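On the Keeping of Household Papers
20 January 2018

Readers of these pages will recall that in September I undertook to put the family papers into proper order. The work is now substantially complete, and I set out below the method adopted, together with certain observations that may assist others who face the same task.

The papers came to me from two households. The first portion had been held by my late aunt, Riet Van Loon, at her residence in Forport. The second had been in our own attic since the move. Between them they amounted to 58 folders and 22 envelopes, the latter mostly unlabeled. My aunt kept receipts with great care and letters with almost none, and it was common to find a wedding invitation folded inside a gas bill.

The first decision concerned what should be kept. I had originally intended to retain everything. This position was abandoned after the second evening. Bank statements older than ten years were set aside for shredding, as were instruction booklets for appliances that have long since left the house. Property records, certificates of birth and marriage, military papers, and all personal correspondence were retained without exception. Where the value of an item was in doubt, it was placed in a separate pile and reviewed after a month. I would recommend this practice. Several items that seemed important in September did not seem so in November.

The second decision concerned arrangement. I considered sorting by date, by person, and by subject. Sorting by date is favored by many, but it requires that the papers bear dates, and a good share of ours do not. I therefore adopted an arrangement by person, with a further division by subject inside each person's file. Papers belonging to the household as a whole, such as deeds and insurance policies, are held under the name of the house. 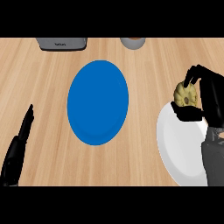
Labels are written in pencil on the folder tab, surname first. I do not use printed labels. The adhesive on those my aunt used had dried, and many had fallen to the bottom of the drawer, where they were of no service to anyone. Metal paper clips have been removed throughout, as rust had marked a number of the older sheets. Staples were left in place where taking them out would have torn the page.

A word is due on the letters. The greater part were exchanged between my aunt and a cousin who worked for the Dervishi bakery in Muneck, and they cover a period of many years. They deal for the most part with the weather, the price of flour, and a long disagreement over a sewing machine. I have read them all and have placed them in order as far as the contents allow. Two are plainly missing from the spring in which the sewing machine was returned. Should any relative hold them, I would be grateful for copies.

The total cost of folders, boxes, and one new cabinet lock came to slightly less than I had set aside. The old lock was beyond repair.

Photographs have not yet been addressed. They number more than 1,000 and will be the subject of a later post. In the meantime, members of the family who wish to consult any of the papers are asked to write to me in advance, and to state which person's file they require. Originals will not be sent by mail.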